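Humanoid Teleoperator, Data Collection (18-month contract)
Lollico, Toledo
Posted Dec 5, 2024
Reference: 3810

Lollico records manipulation episodes on full-size humanoid robots and supplies them as training examples for learned control policies. We are hiring teleoperators for the Rilia program, which covers office and household furniture: desks, cabinets, drawers and doors.

A teleoperator controls both arms and hands of the robot from a headset station and completes a written task from start to finish. A second crew member stands next to the robot as floor monitor, resets the furniture between episodes and holds the stop button. Operators switch between the two roles during each shift. Episodes are recorded from the head camera together with joint positions and hand commands.
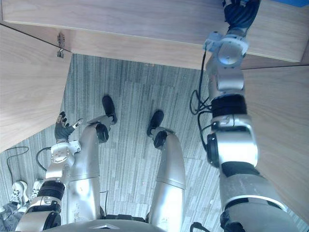
Contact with furniture edges and panels makes up a large share of the current task list. The policy needs examples in which the hand approaches a surface at different heights and angles, including attempts that miss and are corrected. Operators are expected to keep the robot's stance stable, avoid sudden arm motion near the legs, and watch cable slack at the wrists and elbows. Failed episodes are kept and labeled. Do not delete them.

Duties
Record up to 73 accepted episodes per shift, depending on task length.
Label each episode with task code, outcome and any operator error.
Check gloves, wrist mounts and cable routing before power-on.
Enter faults in Tesov, our episode log, before the next recording starts.
Serve as floor monitor when assigned.

Requirements
Steady hands and normal or corrected vision.
Able to wear a headset for 40 minutes at a time, with breaks between blocks.
Able to stand for half a shift. Closed shoes are required on the floor.
Clear written English for episode notes.
Prior robot experience is useful but not required. Training is paid and lasts two weeks.

The Rilia target is 700 accepted hours by the end of June. Day and evening shifts are available. Please state which you prefer.

To apply, send a resume and a short note on any work involving precise hand control (machining, lab work, camera operation, gaming) through the Lollico careers page, quoting the reference number. Selected applicants will be invited to a trial session in Toledo. The trial is paid at the training rate.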